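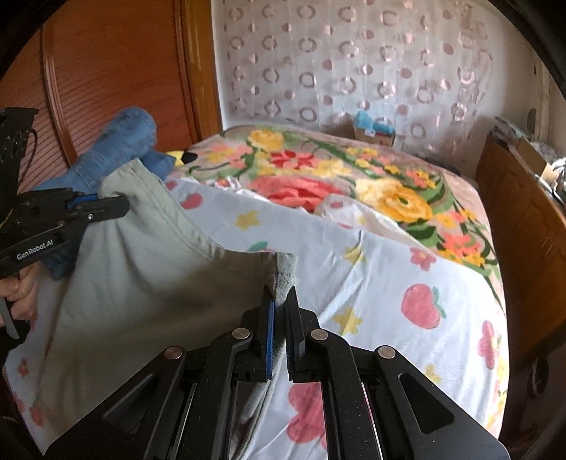
Borkasmont's Burglary Numbers Look Great. Check the Math.

The Borkasmont Police Department would like you to know that residential burglaries fell 34 percent last year. It said so in a press release in March, on a banner outside the Lurncombe substation, and again on a Sunday morning radio show where the deputy chief took no calls.

The drop is credited to Sondstead, a software package that tells patrol officers which blocks to drive past and when. The city pays for it by the month. Every one of the 3,645 addresses in Lurncombe has a risk score, and residents can't look up their own.

I asked for the burglary reports and got them after a wait and two reminders. What they show is less exciting than the banner. In the same month that Sondstead went live, the department changed how it writes up break-ins to garages, sheds and shared basements. Those used to be burglaries. Now most are filed as theft from property, a category that went up and did not get a banner.

Put the sheds and garages back in and the drop shrinks to 6 percent. That may still be good news. It may also be a wet spring.

"I had a guy in my garage at two in the morning," said I-seul Kong, who rents out half of a duplex on the east side of Lurncombe. "He broke the door to get in. The officer was very polite and then the paper said theft." The Kong report lists the loss as one bicycle and a box of tools. It doesn't mention the door.

Ha-rang Cha worked in the department's records office until last fall and remembers the memo that brought in the new codes. She doesn't think anyone set out to cook the books. "They wanted our forms to match the county's," she said. "Then the numbers came out looking nice, and who was going to complain?"

The department's answer came by email. It said the coding change was "administrative in nature" and that officers in the field report a real difference. I asked which officers, and what kind of difference, and was sent the press release again.

Sondstead's sales material says the product is 80 percent accurate. Accurate at what is harder to pin down. A company spokesman told me it means a flagged block will see "an incident of interest" within the month – and a noise complaint counts. On a Lurncombe block with a bar on the corner, I could make that prediction for free.

The contract is up for renewal this summer. The council has asked the department for a report on how well the software works, and the department has asked Sondstead to help write it.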